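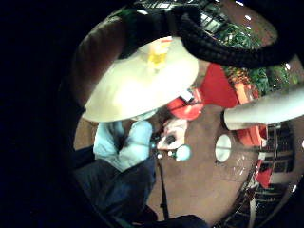 What size beads should I buy for a first necklace?

Round beads of 6 mm or 8 mm are the easiest to start with. They are big enough to pick up with your fingers, the holes take most beading thread and wire, and a necklace of ordinary length uses a manageable number of them. Seed beads are cheaper per strand but they take much longer to string.

How many beads do I need?

Divide the length of the finished piece by the diameter of the bead, both in millimeters, and add a few spares. A 450 mm necklace in 6 mm beads takes 75. Take the length of the clasp off first if you want it exact. Small spacers between the beads bring the number down, and our counter has a printed chart you can take home.

Do you sell single beads or only strands?

Both. The glass and stone beads in the drawers along the back wall are sold one at a time. Strands hang on the hooks by the window. Seed beads are sold by the tube only and we can't split a tube.

Can I use the work table without taking a class?

Yes. The table at the Plenau store is open to customers whenever there is no class on. It seats 5. You can bring work you started at home, including beads you bought somewhere else. Pliers, cutters, bead boards and mats are there to use, and we ask that you put them back in the tray. The Patton store is smaller and has no table.

What is the lighting like? My eyes are not great.

Each seat has a lamp. Pull it down low and to the side of your non-writing hand so your own hand doesn't throw a shadow on the beads. If you are matching colors, carry the beads over to the window and look again before you cut anything. Blues and greens are the worst for this - a teal that looks right under a warm bulb can turn out gray in daylight.

We have one clip-on magnifier. Ask for it at the counter.

Should I wear gloves?

For most stringing, no. Bare fingers are better for feeling the hole and the thread tension. Thin gloves are useful when you are cleaning silver findings, handling polished metal that shows fingerprints, or using glue. Some customers with skin allergies to nickel wear them all the time and manage fine once they are used to it. Choose a close fit. Loose fingertips catch on wire ends.

How do I keep beads from rolling away?

Work on a bead mat or a folded towel. Take out only what you need for the next section and leave the rest in the container with the lid on. If you work on a tray, pick one with a raised edge. Round beads are much worse than faceted ones.

At home, if you drop seed beads on a hard floor, stretch a piece of old pantyhose over the end of the vacuum hose and hold it there with a rubber band. The beads stop at the nylon. Turn the hose over a bowl before you switch the vacuum off.

What thread should I use?

It depends on the bead. Flexible beading wire is the usual choice for glass and stone. Nylon thread suits seed beads and knotted strands. Silk is traditional for pearls and has to be restrung every so often if the piece is worn a lot. Stretch cord is fine for bracelets of light beads, but don't use it with metal beads that have sharp hole edges. We will not restring anything on fishing line.

My bead hole is too small for the needle. What now?

Try another bead from the same strand first, since hole sizes vary even in good ones. If they are all tight, go down a needle size. A bead reamer will open up a hole in stone or glass. Keep the bead wet while you turn it and go slowly from both sides. Don't ream coated beads or thin crystal. Reamers can be borrowed at the table.

How should I sort a mixed jar?

By size first, then color. Doing it the other way around means going through everything twice. Pour out a small heap at a time onto a light-colored mat and pull the large beads by hand. The small ones go faster with a bead scoop or a damp fingertip. Anything chipped goes in a separate dish, because a chipped edge will saw through thread.

Leave old knots and bits of wire attached until you have decided whether the beads match. It helps to see what was strung together.

Do you repair broken necklaces?

Yes, at Plenau. Bring every piece you have, including the clasp, in a bag that closes. Vlasta Mladenović does the restringing and will give you a price before starting. Most repairs take 3 weeks, longer in November and December. We don't repair fine jewelry with set stones.

I'm short a few beads. Can you match them?

Often, if the beads are recent. Bring one with you. A photo on a phone is not good enough for color. If you still have the label, read us the drawer number. The pale aqua 8 mm rounds that people keep asking for are number 2573, and they come and go. For older beads we can usually get close, and the near matches can go at the back of the neck by the clasp.

What happens in the beginners' class?

Pei-shan Choi teaches it. You make one bracelet on beading wire, with crimps and a lobster clasp, and take it home. The class starts at 10 a.m. and lasts about two and a half hours. Materials are included up to a set limit and you pay the difference if you choose beads that cost more. Children need to be at least nine and come with an adult.

Can I book the table for a party?

Groups of up to 5 can book it in the afternoon. For more people, Ekanayake Hall next door rents by the hour and we can bring tools and mats over. The deposit is $50, taken off the final bill. Food stays in the hall kitchen. Drinks need a lid.

Can I return beads?

Uncut strands and sealed tubes can come back with the receipt. Single beads, cut wire and opened thread can't.

Do you ship?

Strands, tubes and tools ship from our Trovau warehouse. Drawer beads are store only. If you know the drawer number, call and we will set them aside for you at the counter.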